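3.2 Care of shared containers

The second group of tasks concerned the containers themselves. In the household diaries, cleaning supplies were almost always recorded as things used on something else: a counter, a sink, a window. Wiping down the bottle that holds the cleaner appeared in few entries, and when it did it was usually folded into a longer job such as clearing a shelf. We treated it as a task of its own for two reasons. Residue collects at the neck and under the trigger, where the hand goes, and a bottle put back sticky marks the shelf and whatever stands next to it.

Participants at the Dinport site worked at a table with a shelving rack at the back. Each was given a microfiber cloth and a set of plastic spray bottles in several colors and asked to wipe each bottle before returning it. No order was set, and no method was shown beforehand. Most held the bottle by its body in one hand and brought the cloth to it with the other, as in Figure 4. A smaller group laid the cloth flat on the table and rolled the bottle across it, a method that cleaned the sides well but missed the neck.
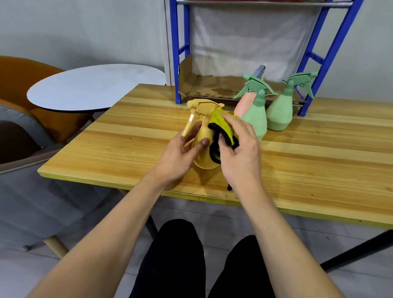 Figure 4. Wiping the neck and shoulder of a yellow spray bottle with a bunched cloth. Other bottles stand toward the back of the table.

Time per bottle varied more with the person than with the bottle. The median was 48 seconds, and the slowest participants spent most of the extra time on the trigger head, working a fold of the cloth into the gap behind the lever. Ekrem Avcı and Erdal Ekinci coded the sessions separately and compared their notes in February. They disagreed mainly on where a wipe ended when the participant stopped to refold the cloth. We settled on counting refolding as part of the wipe, which raised the totals slightly but left the ranking of participants unchanged.

Shape mattered in a limited way. Bottles with a rounded body were turned in the hand during wiping, and tapered ones were more often held still while the cloth moved. Color had no effect that we could find, although several participants put bottles of the same color side by side when they were done. Saron Chala has noted the same habit in the Zimedley pantry study, where jars were grouped by lid. We return to grouping in Section 3.4.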